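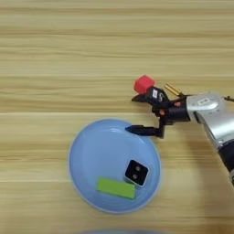

I spent most of an afternoon in May at Narnuveck, the little robotics workshop in Tumden, having a go at teaching a robot arm to put blocks on a plate. It's harder than it sounds!

The workshop has started letting the public drive one of its arms by remote control. You hold a pair of handles, squeeze to close the gripper, and the arm copies you - a touch behind, so you soon learn to slow down. Every run gets saved, and the software (it's called Rurniletti) uses the recordings to learn the job for itself. They want 60 good runs before they let it try alone, and when I left they had nearly half.

My first five goes were hopeless. I kept coming in too low over the rim of the plate, and one green block ended up under my chair. After that I got the knack of lifting first and moving across second, and two of my later runs were kept, which pleased me far more than it should have.

Sessions last 10 minutes and they're free, though you do need to book at the desk. The old Delorme building is the one with the blue door, round the back of the bus station. Children are welcome if they can reach the handles. I've already put my name down for another turn, this time with the cups.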